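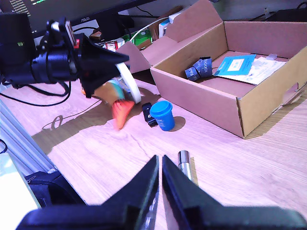 Left arm holding the tape and the orange one, right arm's fingers at the bottom waiting.

Tuesday, August 4, 2026

Quick one before I have to go out. Both arms are back on the desk and both wrist cameras are talking again. Writing down what I did because in March I did the same job, wrote nothing down and had to work it all out again from scratch.

What was wrong: left gripper had started closing crooked. Not much. You'd only notice on thin things, it would get hold of a card and the card would turn. On the tape it was fine, on anything soft it was fine, so I ignored it for weeks. Then the left camera started dropping out whenever the wrist rolled past a certain point and I couldn't ignore that.

Chaminda Wickramasinghe came round on Sunday and had it in about five minutes. Cable clamp on the forearm too tight, no slack left at the wrist, so every roll was tugging on the camera plug. And the bracket it tugs on is the same one that squares up the finger plates. So one fault, two symptoms. Annoying.

Fix for the cable

Power off, obviously. Undo the clamp nearest the wrist, pull through enough cable to make a loop you can get two fingers in, do it up again but only till it stops sliding. Then roll the wrist by hand both ways, all the way, watching the plug. If the plug moves you need more loop. I needed more loop. Twice.

The cables do now droop down onto the desk on that side, which looks messy but nothing catches on them as long as I keep the arm out of the near left corner. I put a soft limit in for that, 58 degrees on the base joint. Was 74 before. Might be able to creep it back up if I find a better clamp, Lindberg do a hinged one but it's out of stock.

Fix for the fingers

Loosen both plates, close the gripper on something flat, tighten with it closed. The Litimora manual tells you to do it open with a gauge. I don't have the gauge. Closed works. Do the screws a bit at a time, alternating, or it walks off to one side while you're tightening the last one and your back where you started.

Then I checked the open position on the right arm against it, while I was at it. That one hadn't moved.

Cameras

Restarted everything in order, overhead view first and then the wrists, otherwise the windows come up in the wrong places and I spend ten minutes moving the wrong arm. Terminal underneath so I can see the log scrolling while I move things about. The wide view in the middle is the one I trust for checking where stuff is, the side ones are for the last bit of the grab.

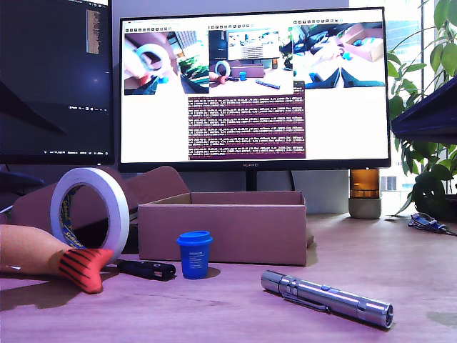 Test pieces

Same lot as usual, whatever's small and different enough. Roll of Sellotape because it's round and wide, the orange one with the stripey end because it's long and awkward, little blue cup, torch, the box with its flaps open. The shiny metal one is the hardest. If the light from the window catches it the detection gets confused, and I've got 1,000 saved grabs from the old position that are now all slightly off so that needs redoing at some point. Not today.

Abeysekara's calibration script wants a printed board, but I just touch the tip of each gripper to the corners of the box and read off the numbers. Good enough for me. Last run was out by less than before the repair and I stopped there.

Ran it slow, 160 mm a second, one arm at a time, then both. Never both first. Log stayed clean with the wrist rolled right over, which was the whole point.
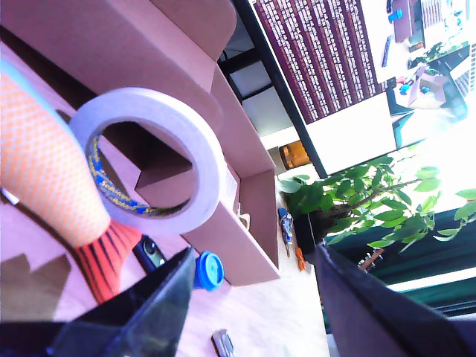 Wrist rolled well over. Tape to the left, log still up on the monitor.

Still to do

Proper clamp, or print one.
Threadlock on the finger plate screws. I forgot, and it's all done up now. Grr.
New rubber for the pads, Garnent sheet, the thin stuff.
Redo the saved grabs.
Move the base limit back up a bit at a time and see when the cable starts compaining.

Right, late. Will add the clamp measurements when I've got the calipers back off Chaminda.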